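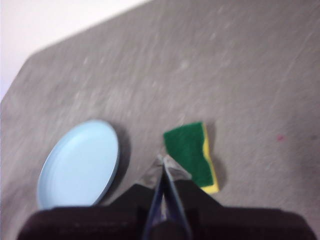
Light blue plate and two-layer sponge on the gray tabletop, green scouring side up.

Stukarel Tabletop: Plate and Sponge

README for the dishware portion of the collection

Contents

This folder covers one small kitchen activity: a plate and a sponge on a table, and the wiping and putting aside that go with them. It holds 372 clips, sorted into 17 setups. Each clip comes with a short written instruction, such as "wipe the plate with the green side" or "move the sponge to the left of the plate." The cups and cutlery are in a separate folder with their own README.

Corinne Kincaid chose the objects and wrote the setups. Tavion Mercado wrote the instructions and checked the labels.

Objects

plate_blue — Round, light blue, raised rim, flat inside. No pattern. Used in every setup.

sponge_gy — Rectangular kitchen sponge, dark green scouring pad on one face and yellow foam on the other. It doesn't always lie flat. The bend was left alone, so expect the outline to differ a little from clip to clip.

table_gray — Gray top with a fine, mottled pattern and angled corners. Used throughout. No cloth or mat was put on it.

We replaced the sponge 7 times over the course of the work, always with one from the same pack. Replacements share one object name. If you need to tell them apart, use the sponge_no column in the index, which starts at 0 for the original.

Setups

Setups differ in where the plate and sponge start and in which face of the sponge is up. Setups 1 through 5 have the sponge beside the plate with the green pad up. The next group has the yellow foam up, and the last few start with the sponge already on the plate. The full list is in setups.txt, one per line, in the same order as the folder numbers.

Plate and sponge were placed by hand at the start of each clip. Positions were set by eye, so "beside the plate" may mean a narrow gap or a wide one. Anyone who needs exact distances will have to measure them.

Labels

Every clip has four fields:

setup — the setup number
instruction — one sentence in plain English
face_up — green, yellow or edge, as of the first moment of the clip
outcome — done, partly done or not done

"Left" and "right" in the instructions follow the image. An earlier draft took them from a person standing at the table, and a few of those sentences may have slipped through. Tavion went over the whole set again in July and fixed the ones he found.

For wiping, "done" means the sponge touched the flat part of the plate and moved across it. It says nothing about whether the plate got clean. Most wiping clips started with a clean plate anyway — the setups with dried sauce are marked "soiled" in setups.txt.

Known problems

Some images are blurred, mostly on the tabletop. We kept them.

Shadows beside the plate rim can be dark enough to confuse a simple color threshold. The Kunov masks handle this better than the Szabo ones, but both lose part of the thin yellow strip when the green pad is up.

The plate is often only partly in view. Its mask covers the visible part only.

The label "edge" in face_up was used loosely. A sponge leaning on the rim was called "edge" by one of us and "green" by the other until we settled on "edge."

Using the files

Start with index.csv. It lists each clip with its setup, its labels and the sponge number. Masks are in two folders, masks_kunov and masks_szabo, with matching file names. If you are combining this with the Tanamus dishware set, rename plate_blue first, as that name is taken there by a different plate.

Please send label corrections to Corinne with the clip name and the field that needs changing.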